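Tuesday, July 28, 2026

Blood drive day, and my feet are killing me! I was on the snack table from the minute the doors opened, handing out juice and telling grown adults to sit down for their full fifteen minutes (they never want to). Chutima did check-in and only lost her voice once. We wanted 100 people through and I think we got close, but Khôi has the sheet and he went home to bed. 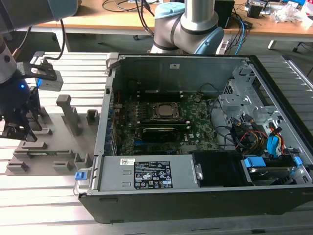

My own turn came after lunch. Left arm, as usual, and the nurse found the vein first try, bless her. I squeezed the little foam ball and stared at the ceiling and thought about April, when I got turned away for low iron and sulked for a week. All that spinach paid off!

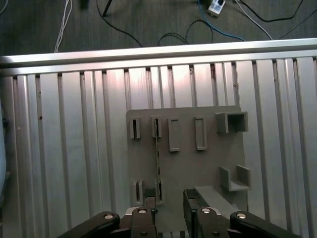

Getholm Blood Donor Club

Védís came in on her break from Satti, still in her work shoes, and signed up for the marrow registry too. Just a cheek swab, done in a minute. I've been nagging her since spring, so I was pretty smug about it.
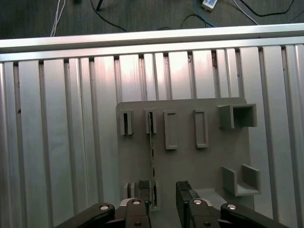 Later, on the couch

Feeling a bit wobbly but fine. Had two bowls of soup and half the leftover cookies (the oatmeal ones, nobody else likes raisins). 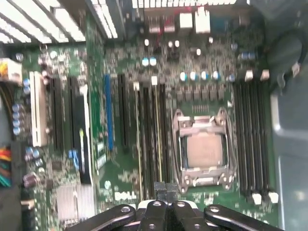 Þórey texted to ask if I'd do the phone list for the next one, and I said yes before I'd even thought about it. 64 names! I'll start Thursday, maybe.

3 comments | 12 shares

Back to top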